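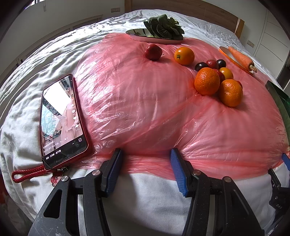
Fruit and leafy greens set out over pink film on a bed at Plidden House.

Solomiia Lytvynenko has taught household management at Plidden House for six years. Her course is offered to all new residents and covers laundry, small repairs, budgeting and the storage of food. The session on food is the one that residents mention most often in their departure forms, and it is the one that the residence office asked her to discuss for this issue of the newsletter. The conversation took place in her office on the ground floor, on a Wednesday, shortly before the evening class.

Plidden House has 100 rooms. Each is furnished with a bed, a narrow desk, a wardrobe and a refrigerator that fits beneath the desk. Cooking is done in the shared kitchens on each floor, where counter space is limited and must be cleared after use. Residents therefore bring their shopping back to their own rooms to sort it, and in most rooms the only level surface of any size is the bed.

"When I started here, the guidance we handed out said that food should be sorted on a clean kitchen counter," Ms. Lytvynenko said. "It was good guidance for a person with a kitchen counter. I would go up to the fourth floor and find three people waiting for one square yard of steel, each with two bags. So they went to their rooms and used the bed, and they felt they had to hide it from me. I decided that I would teach the bed."

The method she teaches is simple. The blanket and pillows are taken off and put on the chair. A clean sheet stays on, and a length of plastic film goes over the part of the bed where unwashed produce will be handled. Dishes and trays can stand on the sheet itself if their undersides are clean and dry. Nothing is washed in the room, and nothing that drips is brought to the bed.

Asked whether the film was truly needed, she was firm. "Yes. A plum that has split will stain cotton, and our laundry runs on the schedule it runs on. Donnie Kinnear in Facilities showed me the sheets that came down with fruit stains in my first autumn. There was a whole cart. He was very polite about it."

Mr. Kinnear, who joined the conversation for a few minutes, confirmed the account. He noted that the residence now keeps film on a roll in each linen closet and that residents may take what they need without signing for it. "We went through a clear one first," he said. "People lost track of where it ended, and things got put down half on and half off. Colored film you can see. The supplier had pink, so we have pink." He added that used film should be shaken out over the waste bin and wiped down before it is folded, and that film which has touched raw meat is to be thrown away at once.

Ms. Lytvynenko acknowledged that a mattress is a poor table. It gives under weight, and anything round will find the lowest point. Her advice is to put loose fruit where it can rest against other fruit, and to place the heavier pieces first. She also asks residents not to kneel on the bed while sorting.

"You work standing, from one side, and you reach in," she said. "If you climb on, everything comes to you. I have seen a whole bag of oranges come to a person."

The second half of the session deals with vessels. Residents are encouraged to bring trays, plates and shallow dishes from home or to borrow them from the supply cupboard, and to sort directly into them so that food is handled once. Ms. Lytvynenko is not particular about what the vessels are made of or whether they match. The cupboard holds pieces left behind by former residents over a long period, and she is opposed to replacing them with a uniform set. Lucimara Aguiar, who manages the residence budget, has twice offered to do so.

"Ms. Aguiar found a very good price on white plastic bins," she said. "I asked her to spend it on refrigerator thermometers. A person who puts carrots on a plate they like the look of will remember that the carrots are there. In a white bin, in a dark refrigerator, next to another white bin, they will find them in the spring."
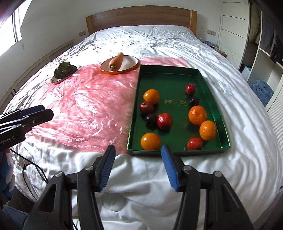
Fruit, in her system, is kept apart from vegetables, and leafy greens are kept apart from both. The reasoning is practical. Some fruit gives off a gas as it ripens, and leaves stored beside it turn yellow sooner than they should. In a small refrigerator the separation cannot be perfect, but she maintains that even a rim between two kinds of food is of use, and that the sorting should be visible before anything is put away. The arrangement she asks for has the mandarins, plums and red fruit together in one tray, in this case a dark green one with gold lettering on its floor, while a carrot has the copper-rimmed plate and the greens have the oval silver dish. Citrus and plums do not keep for the same length of time, and she does not ask residents to divide them further at this stage. They are asked only to spread the fruit so that each piece can be checked by eye.

"The tray is for looking," she explained. "You stand over it and you ask which one is soft, which one has a mark. That one you eat today, or you take it to the kitchen and cook it. People come to me believing that storage is about the refrigerator. Most of it is done before the refrigerator door opens."

She was asked about fruit with wrinkled skin, which many residents discard. Her view is that a wrinkle alone is a sign of lost water and is no cause for alarm. Mold, a sour smell or leaking juice is a different matter. She recommends that wrinkled plums be stewed with a little sugar and eaten the same day, and she keeps a handwritten recipe for this on the door of the fourth-floor kitchen. The recipe has been amended in several hands over the years. She has left the amendments in place, with the exception of one that called for a full cup of salt.

On leafy greens she had more to say. The most common error, in her experience, is to wash them on arrival and put them away damp. She teaches residents to leave the head whole, to pull off only what is bruised, and to set it in a shallow dish so that the leaves are not pressed flat by whatever is carried beside it. It can then be wrapped loosely in a dry cloth for the refrigerator. Washing is done in the shared kitchen, immediately before cooking or serving.

Carrots are treated differently. Any long green tops are trimmed, as they draw moisture from the root, and the carrots are kept in the coldest part of the refrigerator. A carrot that bends can often be restored by standing it in cold water for an hour, she said, although it will be better in soup than in a salad.

Igor Pawlak completed the course in November and now assists with the evening class. He described his first attempt at sorting his shopping as slow. "I had bought for the week the way my family buys for the week, and the refrigerator holds maybe half of that," he said. "I had all of it on the bed and I could see it would not go in. That was uncomfortable, but I was standing there with the list still in my pocket, so I crossed things off for next time." He now shops twice a week at the Kushnir market and carries less on each trip.

Mr. Pawlak also raised a point that the written guidance does not yet address, namely what should be done when a roommate is asleep. Rooms on the second floor are shared, and the film is noisy when unrolled. Ms. Lytvynenko said that residents in this position may use the study room table after nine in the evening, provided the film is used there as well. – The study room rules have been updated accordingly. Copies are posted beside the door.

The course has now been attended by 900 residents. Ms. Lytvynenko keeps the sign-in sheets in a binder and intends to continue doing so on paper. She does not give a test. At the end of the food session each resident puts the sorted dishes away in the refrigerator, closes the door, and tells the group from memory what is inside and what will be eaten first.

"If they can say it, they will eat it," she said.

The interview ended a little before the class was due to begin. Ms. Lytvynenko took a roll of film from the cupboard and asked that readers be reminded of two matters. Dishes borrowed from the supply cupboard are to be returned clean at the end of the stay, and the fourth-floor ladle, missing since the holiday supper, may be left outside her office with no questions asked.

Residents who wish to register for the next household management course should leave their name and room number at the front desk. Places are assigned in order of registration.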